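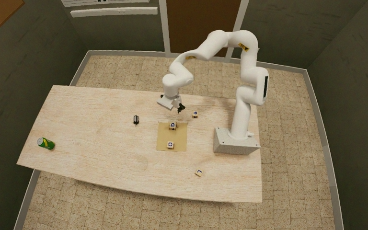

Search this wiki Go

The Stilteo cell is the simulated arm-and-table setup I look after for the Endmont project, and I'm fond of it! It's one white arm, one long table and a mat for the letter blocks. 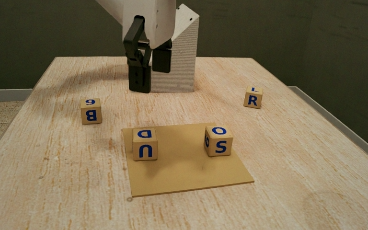

Setting up starts with the base (get that wrong and every reach is off). I load the arm, open the gripper, then drop in the mat and blocks. The Rizvi script does 16 resets in a row, and I watch the first few myself.

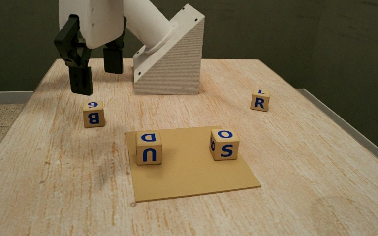
Gripper open, with two blocks on the mat.

If the fingers jitter, I go back to joint damping before touching anything else. Build 502 was awful for that – I lost most of November to it. 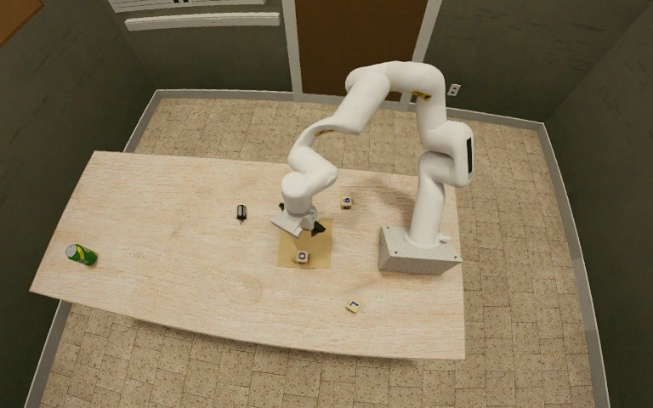
Upkeep

I rerun the base check after each Nirport update and save the log. Last edited September 12, 2022.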